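Equipment planning, second report to the Prillwood fund
Covers January through April
Prepared by Anayeli Cervantes, Wukville site

We're past the halfway point and I'm happy to say the equipment list is almost settled! When we wrote in January we had three competing ideas for what to buy and no clear sense of what each would cost us in year two. Now we have one plan, two quotes in hand and a third on its way from Cieślak.

What we've spent so far

Two pairs of hand-held grippers, $2,000 for both. Replacement finger pads, a set of 12, came to $443 with shipping (the shipping was a surprise, and I've added a line for it from here on). Storage drives were $700. Everything else in the first payment is still in the account.

What we learned about the budget

Pads are the big one. We had them down as a one-time purchase and they belong under supplies, with a reorder every quarter. Damian Wróbel has redone the sheet that way and it makes the whole year easier to read. He also moved the robot arm purchase back to the second payment, so we can choose its reach and payload after we know which tabletop tasks we care about most. I was impatient about this at first, but I've come around completely. The Pretville site bought its arm early and is now pricing a longer one.

Where the work stands

Hand-held sessions are going on in the large conference room, working with ordinary things at table height: a mug, a bottle on a coaster, a cardboard tray with small items in it. Cables and paper are part of the setting too, and that's useful for planning, as the arm we buy will have to cope with the same kind of clutter. 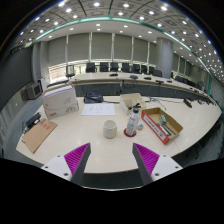 Danish Talpur would still like a second arm priced before we sign anything, even if we only buy one, so the fund can see what a pair would do to the service contract. Fair point, and Cieślak has been asked to quote it both ways.

Next steps

Compare all three quotes, settle the pad reorder, and send you a final list in May. We'd love a call before then if you have questions about moving the arm to the second payment.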